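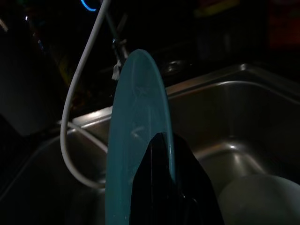 Witolex adds kitchen sink work to its demonstration set

January 19, 2021

Witolex has begun recording plate handling at a kitchen sink for Narkutov, the two-arm manipulation policy it trains from human-guided examples. The new task family is the first in the set to use a working kitchen counter. Earlier recordings were made on flat tables at the company's Prorkham site.

Each example, called an episode in the release notes, starts with a command to the operator and ends when the operator marks it complete or discards it. Joint positions, gripper openings and video are stored on a common clock. Episodes are capped at 42 seconds. Discarded episodes are kept in a separate folder and are not used for training in the current version. 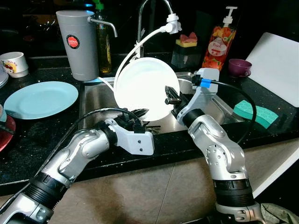

White plate at the sink, right gripper at the plate's edge.

Plates were chosen for the difficulty of the grasp. The rim is thin, the face is smooth, and a small error in wrist angle turns the plate in the fingers. An upright plate also hides much of the basin from the head view, so the wrist view is logged for every episode and fed to the policy at the same rate.

The counter is left furnished during recording. Dish soap, sponges, a cutting board and a water filter dispenser stay in view behind the sink, and the hose from the faucet attachment hangs into the working area. Witolex says earlier models trained on cleared surfaces lost accuracy when unrelated objects were present. Plate color is varied between sessions for the same reason.

Operators record in blocks of 20 episodes, with a joint calibration check between blocks. The first release will cover 4 subtasks: lift, tilt, two-hand hold, and set down. Handovers from one arm to the other are labeled separately, with the frame of first contact entered by hand.

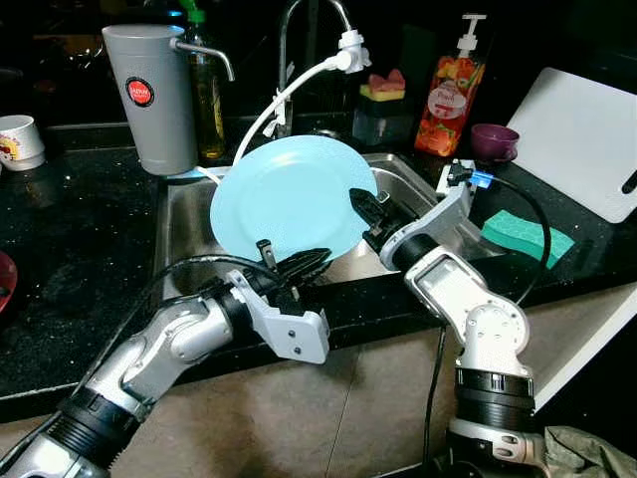

Both grippers on a light blue plate tilted upright in the basin.

Labeling is done in Addo, the company's in-house annotation tool. Addo now accepts two contact tracks per episode, one for each gripper. Older files open without conversion but show a single track.

A first training run will start once 50 blocks have passed review. Results are expected in April. Cups and utensils are planned for a later release, and no date has been set.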